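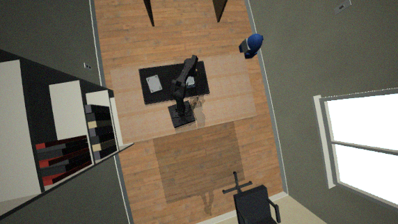
2026-08-07

# Visit to the Jovetness paper mill, Terkdale

The Jovetness mill opens to the public twice a year, in March and again in summer. I had missed the March day, so I booked the summer one as soon as the list went up. The ticket is $13 and covers the tour, a cup of coffee and a pack of seconds from the sheet room. Parking is in the lower lot by the river. The upper lot is for deliveries and they do turn people away.

We were split into groups at the gate and given ear plugs. Our guide had worked on the coating line before moving to the front office, and she knew the machines well. She also talked fast, and with the fans running I lost part of what she said in the first building.

## The pulp hall

Jovetness doesn't cook its own pulp anymore. It comes in as dry bales, mostly from one supplier, and goes into a vat with warm water to be broken up again. The hall smells like wet cardboard and a little like vinegar. We stood on a walkway over the vat while a bale went in. It sank slowly, then came apart all at once.

The company still makes a small amount of cotton rag paper, and the rag goes through a separate beater on the far side. That beater is the oldest thing in the mill. It runs for hours at a time and the operator tests the stock by hand, shaking a little of it in a jar of water and holding it up to the window. There is a meter on the wall as well. We were told they use both.

## The machine

The main paper machine is 34 meters long, which is short for the industry. Wet stock goes on at one end at well over 99 percent water, and paper comes off the other end on a roll. Most of the length is drying cylinders. It was very hot along that side and two people in our group waited outside.

They were running a cream text stock while we were there. At the dry end the operator tore a strip off the edge of the roll and passed it around. It was still warm. She showed us how it tears straight one way and ragged the other, and how to find the grain by wetting one side of a small square and watching which way it curls. I have been folding cards for years and always did this by feel, so that was worth the drive for me.

## Sheet room and shop

Rolls are cut to size in the next building -- this was the quietest part of the tour and the only place where I could hear everything. Sheets are checked by eye under a low lamp, fanned in stacks and then wrapped. The standard pack is 100 sheets. Anything with a speck or a soft corner goes on the seconds shelf.

The sample wall has 634 papers on it, each in its own slot with a code. Many are discontinued. I asked for a heavy blue called Nara that I bought years ago, and it is on the wall but they no longer make it. The closest one now is Kurtuluş, a darker blue with a rougher finish. I took a pack of that and a pack of the cream seconds. The shop takes cards, but the machine was slow and the line went out the door.

## Notes if you plan to go

- Wear closed shoes. They check.
- The walkway in the pulp hall is open grating, and there are stairs at both ends. People who can't do stairs can see the machine and the sheet room from ground level -- ask at the gate before the groups are made up.
- Photos are fine everywhere except the coating line.
- Coffee is in the canteen across the yard. There was no food beyond packaged cookies, and the nearest lunch is back in Terkdale.
- Take the earliest group if you want seconds. The shelf was half bare by the time we reached it.

The tour took a little over two hours. The next open day is planned for March, and booking is through the mill office by phone.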